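Common Room Refresh: Second Progress Report
Reporting period: December to 14th January
Grant holder: Tallard Housing Support

Work on the ground floor common room is on schedule, apart from one late delivery. The walls have been repainted white and the old carpet has gone to the recycling center. Of the 2200 dollars awarded for furniture and soft furnishings, we have spent 1141 so far. Receipts are in the folder Marianna Tokarz sent over with the last claim.

The sofa corner was the first part to be set up. Residents asked for somewhere to sit that did not feel like a waiting room, and most of the December house meeting went on colors.

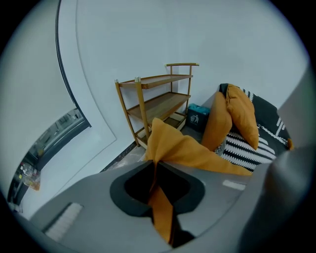
Report prepared by Viorica Lazarević, Resident Services
Figures checked by Senthil Poojary

The dark gray sofa is staying. We priced a replacement from Lindeo and decided the money was better spent on cushions and storage. The mustard-orange cushions were the residents' choice, and the black-and-white ones with zigzags and other patterns were picked to go with them. Covers get washed every second week - Phúc Dương has added this to the cleaning rota.

The three-tier wooden shelf stands against the white wall beside the sofa. It is for board games and the book exchange. Nothing had been put on the top two shelves when the photo was taken. We have almost 20 donated books in the office, and they will go out once they have been sorted.

The navy bin in the corner is in use with its blue liner. Residents would like a second one for paper, and we will buy it from the remaining budget.

Two items are outstanding. The floor lamp ordered from Chraibi is late, and the supplier has not given us a new date. The rug has still to be chosen. Chandrasekhar Nadar is collecting samples and will bring them to the next house meeting.

We are not asking for any change to the grant terms. Unspent funds will be shown in the final report.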